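Open day at Skollport: the restroom demo

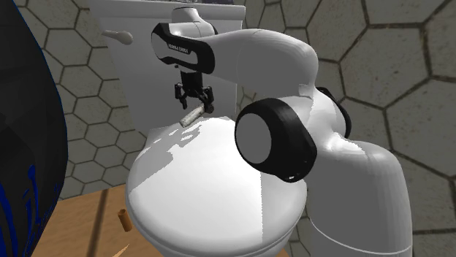 Simulated restroom task, arm holding a small cylinder above the closed toilet lid.

I went to Skollport in October mostly for the talk on faults. Revathi Menon ran the simulated restroom task 17 times for us, and in 4 of those the arm stopped dead with the part still in its fingers. The log blamed a joint limit. Fine – but the handout promised "safe recovery," and I saw none. Each time she reset the run by hand.

I asked Lech Pietrzak what a real arm would do with a person standing beside it. He said the Sastdale trials would cover that. No date was given, and the handout hasn't been changed.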